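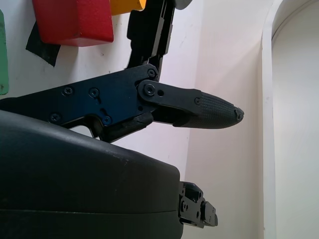 Dela Odoi has run Brostetti, the ironmonger's on Després Street, since the previous owner retired and offered her the lease. She had worked behind the counter on Saturdays as a student and came back after nine years in a building society. When I arrived, just after eight, she was explaining to a man in decorating clothes why his screws would not sit down. He had bought round heads and wanted countersunk, the kind whose tops go down into the metal, as on the dark plate above. "He's drilled the holes already," she said when he had gone. "So he needs a countersink bit as well, and he'll be back for that at lunchtime."

The shop is narrow and goes back a long way. The last stocktake came to 3,547 separate lines, from tap washers to a galvanised dustbin, and it took two weekends. Odoi would like to get it down to 3,000 but has not managed it. "Every time I decide to drop something, a person comes in for it the same week. I stopped doing picture rail hooks in the spring. Then a house on the hill got sold and the new people wanted forty."

Most of the small fixings are still sold loose. They are kept in wooden drawers along the left-hand wall, with a sample of each wired to the front. A customer who needs three screws can buy three screws, and they go into a paper bag with the size written on it in pencil. Odoi says the margin on this is better than people expect. "A box of two hundred is no use to you if you're putting one hinge back. You'd pay for the box and then it lives in your kitchen drawer for ever. I charge more per screw and you still spend less."

She buys the loose fixings from Pesen, a wholesaler that delivers every other week. For a while she tried a bigger firm with lower prices but found too many heads that stripped under the screwdriver. "You save a few pounds and then you've got somebody at the counter holding a door handle and telling you about their afternoon. I went back to Pesen and said sorry."

I asked what she is asked for most often. Keys, she said, then batteries, then something to stop a door from banging. Key cutting pays the electricity bill. Last year the shop cut 523 in July alone, when the student houses change hands.

Not everything sells. A range of coloured enamel hooks from Prustico has been in the window for two years, and she has marked it down twice. "I liked them. That's usually a bad sign. When I buy with my own house in mind I get it wrong." The paraffin heaters were a mistake too, though the last one went in February to a man with a boat.

There is an online shop, but she describes it as a list with a telephone number on it. People use it to check that she has something before they walk down. She has thought about posting orders and decided against it for now, mostly on account of the weight. "Nails are heavy and cheap. The postage on a kilo of nails is silly."

She has one full-time assistant and a second who comes in on Saturday. Both were taught the drawers before they were allowed on the till. The order runs from wood screws at the front to machine screws at the back, with gauge going up as you go down the wall, and the old imperial sizes are in the bottom row. "People bring in a bit of an old sewing table or a gate latch and you have to be able to match it. I hold it against the samples. If it isn't there I write it in the book and ring Pesen."

The lease has four years left to run. She plans to repaint the front before winter, dark green again, and to move the mops away from the door.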